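Best way to sort a mixed heap of cloths and packets?

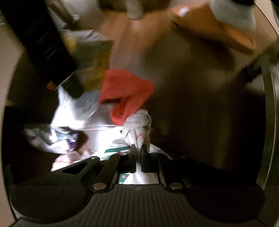
The off-white cloth with the little reddish-pink mark, and the red one behind it

Posted by stallberg_513
Hi all, I've got a heap in the utility room that's part cloths, part plastic packets, and it's driving me up the wall. Everything goes down in one pile and stays there. Do I fold first and sort later, or the other way round? Also, can the red one go in with the pale ones? I don't fancy pink dusters - and the off-white one has a pinkish mark on it already. Any tips for that welcome too!

Cirthorpe Kate's Mum
Sort first, always. Pull out every bit of plastic and you'll find the heap is half the size. Then pale cloths in one pile, colours in another, and only then fold. I do mine in thirds so they stand up in a drawer. Keep the red well away from the pale ones until you've washed it on its own 3 times. For the mark I'd try a dab of washing-up liquid, cold water, leave it an hour and see. Don't go in hot, it can set some stains.

bandex1723
i just roll mine and shove them in a shoebox, works fine

haslinger400
Agree about the red. I lost a whole set of tea towels to one red napkin in March and I'm still cross.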